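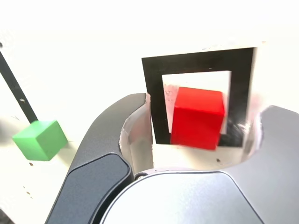

Fig. 1. A red cube against a black square border.

Colour and Composition for Beginners
Handout 6: Red, and what it does to its neighbours

Welcome back, everyone, and thank you for the lovely batch of sketchbooks you handed in. I've been carrying them about in two shopping bags and enjoying them enormously (there was a page of onions in there that made me very happy indeed).

This session we are spending our time with one colour, and it's a bossy one. Red comes forward. Put a small patch of it in a quiet picture and the eye goes straight there, whether or not you wanted it to, which is why so many landscape painters have slipped a little figure in a red coat into the middle distance. Try covering that figure with your thumb some time, and you'll find the whole field goes flat.

Light red, deep red
When we paint a red object, most of us reach for one tube and then add white for the light parts and black for the dark ones. White cools a red and pushes it towards pink, and black can make it look muddy. In fig. 1 the top of the cube is a lighter red and the front a deeper one, and both still read as red. To get something like that in paint, warm your light side with a touch of orange before you think about white, and deepen the other with a little crimson or a dark green. Go gently with the green! A speck on the tip of the brush is plenty.

Red beside black, red beside white
Next to black, a red tends to look brighter and lighter than it does on the palette. Next to white, the same red looks darker and heavier. This is called simultaneous contrast, and it is a good reason for painting in your background early on, even if only as a thin wash, so that you can judge your colours in the company they are going to keep.

Exercise for the session
Cut two squares of card, one black and one white, and paint a small patch of the same red in the middle of each. Let them dry properly and then prop them up side by side across the room. Write down what you notice before you talk to your neighbour. After that, mix a second red which makes the two patches look alike, and keep a note of your recipe in the margin.

For home
Find three red things in your kitchen and paint each one twice, once in the morning and once under the electric light. They needn't be finished pieces, and ten minutes apiece will do. Please bring them along even if you don't care for them, as the ones people want to hide are often the ones we end up talking about longest.

Bring next time: a soft pencil, a jam jar, an old rag and both of your card squares. We'll be moving on to greens.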